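**FOR IMMEDIATE RELEASE**
**Tuesday, July 9, 2019**

# Pendell Opens Its Second Lamp Repair Counter, This Time in Cloditz

I've been wanting to write this one since April, so forgive me if it runs a little long. Pendell is opening a walk-in lamp repair counter in Cloditz, and if you have a lamp in the attic that buzzes, flickers, leans or just plain quit, we'd love to meet it!
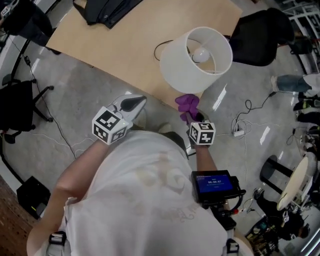

One reader of our newsletter wrote in the minute she heard and asked whether it still makes sense to fix a lamp when a new one costs less than lunch for two. She had a bedside lamp with a loose socket and had already put it by the door with the trash, then felt bad and carried it back upstairs.

I'm so glad she asked, and I'm glad about the stairs too. My answer is that it depends on the lamp and on you. A socket is a small part. A switch is a small part. The cord and plug are small parts as well, and between them they cover most of what comes across our counter in Skirnden. If you like the lamp, fixing it is usually the easy choice. If you never liked it, we'll tell you where to recycle it and you can go home with a clear conscience (and a free nightstand).

A bit of background for anyone new to us. We started in Skirnden with one counter, one bench and a wall of little drawers that I labeled in pencil and have regretted ever since. Last year we repaired 2,191 lamps there. I read that number three times when it came up in our books, mostly because I remember the week we opened, when we fixed four and two of them were mine.

A lot of those lamps came from Cloditz. People were driving over the hill with floor lamps sticking out of the passenger window, shade in one hand and a toddler in the back seat, and then driving the whole thing again to pick it up. We kept hearing that a counter closer to home would be nice. So we went looking, and we found the old stationery store on the corner by the bus stop, with big front windows and a back room that needed only paint and a lot more outlets.

## What we'll fix

Table lamps, desk lamps, floor lamps, clip-ons, wall lamps with a plug, and hanging lamps if you can get them down safely first. We rewire, we change sockets and switches, we replace cords in whatever color you pick, and we straighten necks that have gone droopy. We also re-cover simple shades, though that takes longer and I'd ask you to be patient with us through the fall.

We don't do lava lamps. I'm sorry, I love them, we just don't.

## What it costs

Looking at your lamp is free. A basic repair is $9 plus parts, same as in Skirnden, and we'll give you the full price before we pick up a screwdriver. If the price sounds silly next to what the lamp means to you, say so and take it home again. No hard feelings at all.

For opening month, the first 100 people through the door get a new plug or inline switch put on at no charge. One per household, please!

## Parts from Ševčík

The other piece of news is that Ševčík will be supplying our sockets, switches and cord for both counters. We tried a lot of samples this spring, and theirs were the ones everyone at the bench kept reaching for. We'll have 195 different parts on the shelf in Cloditz on opening day, and you can buy any of them over the counter if you'd like to do the job yourself. We'll even draw you a little wiring sketch on the back of the receipt.

## Before you come

Take the bulb out and wrap it separately, or leave it at home. Bring the shade only if the shade is the problem. Bring the odd screws in a bag, even the ones you think belong to something else. Unplug the lamp and let it cool before you pack it up, and if the cord is cracked or you've smelled burning, please don't plug it in again to check.

Most repairs will take about a week while we get settled. If it's your only reading light, tell us and we'll lend you one from the shelf until yours is ready.

The counter will be open Monday through Saturday, mornings and afternoons, with a break in the middle when I eat a sandwich. Skirnden keeps its usual hours. Reporters who'd like to visit, or bring a lamp of their own, can ask at either counter for the press packet and we'll set up a time.

**About Pendell**
Pendell repairs household lamps and sells lamp parts from its counters in Skirnden and Cloditz.

\# \# \#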